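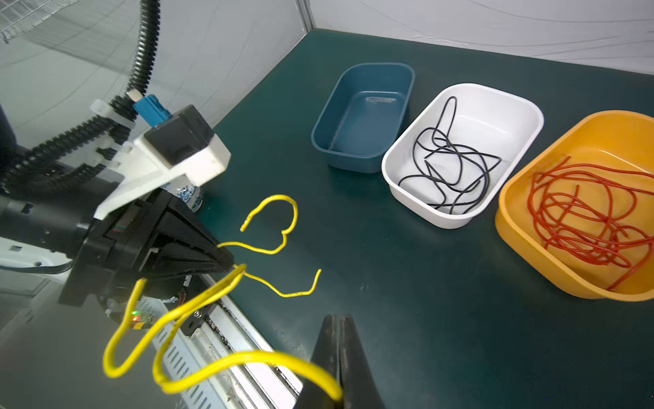
Habibur Jayasinghe wrote back, when I sent round the outline, that people will sort anything if you give them a bin for it, and that I should try being less sour about a scheme that has hardly started.

Start with that, read it out slowly. He may be right. I've put his line first so it gets a fair hearing before I go after it.

Then: who here has a drawer at home full of old chargers? Wait for hands. Don't make a joke of it, everyone has heard the joke.

WHAT THE SCHEME SAYS
Curnby's drop-off for cords, cables and small electricals opened in September at the Bellis Street library. The leaflet says "sorted at home, recycled for good." Read both halves aloud. I have a problem with each.

Sorted at home. The leaflet wants cables in one container, loose wire in another, and a third kept free for "other." My slide is pretty much that, a black cable in the white one, thin red wire in the orange-yellow one, nothing in the third. Fine as far as it goes. Now ask the room what goes in "other." A string of lights? An extension cord with the plug cut off? I asked at the library desk twice and got two answers.

Recycled for good. By whom? The leaflet names Coron as the hauler. Coron's contract covers pickup and weighing. It does not mention processing. I asked for the name of the processor and was told this was "commercially sensitive." Pause there.

THE NUMBER
477 pounds collected in the first 90 days. You've seen it on the banner.

Things I'd want to know before clapping:
- Was the box weighed with its contents? The form has no line for it.
- How much came from households? The school district cleared out a computer lab in the same stretch and nobody will tell me where that load went.
- 477 pounds compared to what? We have no figure for what people threw out before, so we can't say the trash got any lighter.

(If someone says "it's better than nothing," answer: maybe. We're paying for it, so I'd like to know how much better.)

THE COPPER ARGUMENT
Comes up every time. Copper is worth money, so the scheme will pay for itself. Keep this short, I lose people here.

Insulated wire sells for less than bare wire. Thin stuff has a lot of plastic for the metal you get out of it. Somebody has to strip or shred it, and that costs. I'm not saying there's no value. I'm saying the proposal shows the price of clean copper on the income side and shows no stripping cost on the other side. Put up page four if they want to see it.

SORTING AT HOME
My real doubt. We ask people to do a job in the kitchen and then can't show that the sorting survives the truck. When I watched a pickup in the fall, three bags went into one cage. Could have been a bad day. I only watched one, say so.

If it all gets mixed again, tell people to bring one bag and stop lecturing them. More of them might come.

FENOSERO
Someone will bring up the Fenosero app, where you scan the item and it tells you the category. I tried it on 45 things from my own basement. It was sure of itself on every one and called a garden hose a power cord. Skip this if we're running late.

WHAT I'D ASK FOR
The processor's name, in writing.
A weight form with the empty box on it.
One month where half the drop-offs are unsorted, and compare.
No second site until then. The second site is budgeted for 200 more households and I can't find where that number comes from either.

Back to Habibur. He says give them a bin. OK, they have bins. I'd like to see what's at the other end of the truck ride. I've asked Coron for a visit and I'll report back if they say yes.

Questions. Repeat each one into the mic, the back row couldn't hear last time.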